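Home Issues Authors Download Contact

3.2 Set-up and upkeep of the two-arm cell

The cell has been in use at Cirbridge since July. It was put together by Obinna Wike and Asabe Ojo, and the same two people wrote the first version of the upkeep sheet. The set-up below is the one used for every run reported in Section 4. Figure 3 shows the cell with both arms over the table.

The arms are fixed at the front of the table, one on each side, so that each gripper can reach the middle from its own corner. Plain pale panels stand at the back and along both sides. They keep the background the same from run to run and hide the rest of the room from the overhead camera. The tabletop is covered with a printed sheet of grey leaves and orange blossoms. We changed covers between blocks of runs, and each cover was pulled flat and checked for folds before the arms were switched on. A fold near the front edge was enough to catch a fingertip in early trials.

Each wrist has a bracket with a cable connector on its outer side, and a purple cable runs from there back past the arm. The routing of these two cables took longer to settle than any other part of the build. In the first layout they were tied close to the links along their whole length. This looked tidy, but the connector on the left wrist worked loose three times during long reaches. The cables now hang in wide loops, with enough slack for the wrist to turn through its full working range. The loops are checked by hand with the arm at its furthest reach and again with it folded back. A cable that pulls tight in either position is re-hung before any run is started.

Daily checks are done by whoever opens the lab, in our case mostly Chinyere Osagie. The list has 11 items and begins with the power off. The base bolts are tried with a key, the wrist screws are looked over, and the connectors are pressed home. The fingers are then wiped with a dry cloth. With the power on, each gripper is opened and closed, and each arm is sent to its rest position and back. If an arm comes to rest more than 3 mm from its mark, the joint offsets are set again using the Flustach routine. The result is written in the log with the initials of the person who did it.

Over the period of the study the log records 154 working sessions, and in 17 of them a fault stopped the work. Most were cable faults from the first layout. The remainder were loose finger screws and one worn motor in the right wrist. Adebayo Adebisi replaced that motor in an afternoon, and the offsets for the whole arm were set again afterwards, as the new part did not sit quite where the old one had. Sessions stopped by a fault were left out of the results and repeated later with the same objects.

Figure 3. The two-arm cell, with a blue and black tool on the table between the grippers.
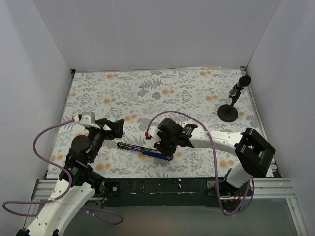

How soon should the joint offsets be checked after a wrist motor has been changed?

They should be checked straight away, before the arm handles any object, and once more at the start of the next session when the new screws have had time to settle.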